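## Changing a company's CEO name on the investor page after a resignation

posted in Business & Tech Companies, Jul 16, 2026

**Cetavitz**

I own 130 shares of a small software company, Ultemeo. The chief executive resigned in January and the chief operating officer has been acting in the job. The company's own site still lists the old CEO on the investor page, and the last letter to shareholders was signed by the board with no name. Is it required to tell shareholders who is in charge? I called the number on the site and was on hold for 30 minutes before I gave up.

**Stestine**

It depends on whether the stock is publicly traded. If it trades on a US exchange, the company has to file a notice (Form 8-K) within four business days when a CEO leaves or a new one is appointed. You can search those filings free on the SEC site. Look for Item 5.02. The investor page is a separate thing and companies are often slow to update it.

If it is private, check the bylaws and any shareholder agreement you signed.
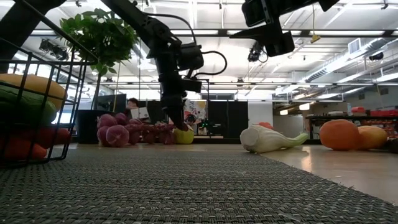

**Châu** replied that a phone call was the wrong way to go about it, and that a short letter to the corporate secretary by certified mail gets an answer more often. Ask who holds the office now and on what date the board approved it. Keep a copy.

**Cetavitz**

Thanks. It is listed, and the 8-K was there, filed in January. It names the acting CEO. I'll still write to them about the page.

**ultra99**

same thing with my company, I had 1,000 shares and sold. they never fixed the page either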